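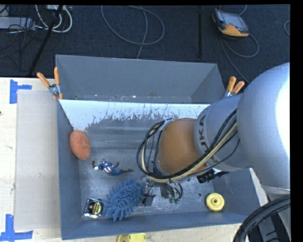 The big gray bin on its table, paint scuffed along the back.

She runs the returns corner at the Prusgate depot and had 30 minutes for us before the 2 p.m. truck. We talked standing up.

The bin first, because everything goes through it. "People want to buy me a new one. No. This one's fine." It came from the old Plillau site, she says, when that closed. Dark painted walls, floor worn down to bare-looking metal in there. Scratches all over. "That's just years of stuff being dropped in. Metal things, mostly. I don't get upset over a scratch."

What does she look for in a bin? Quick answer. "High back. Low front. You want to reach in without taking the skin off your arm." And the slope inside the back wall - she likes that too, small things slide down to where you can get at them.

The table is her own choice. Pale wood, wiped every night. She tried a steel one for 2 weeks and hated teh noise.

On a slow shift, 127 items go across it. Her best in January was 156, and she remembers it mainly becuase lunch never happened. Everything gets sorted by where it goes back to: Keltenau, Sakamoto, or the shelf. "The shelf is for arguments."

Any cleaning tips? A soft brush, then a damp cloth. Corners last. She won't repaint the walls, she did it once and the new coat came off on the stock. "Blue bits on everything. I was picking them off for days."

Truck's early. She's already got her gloves on - we finish by the door. "Come back when it's quiet," she says. When is that? "Try January."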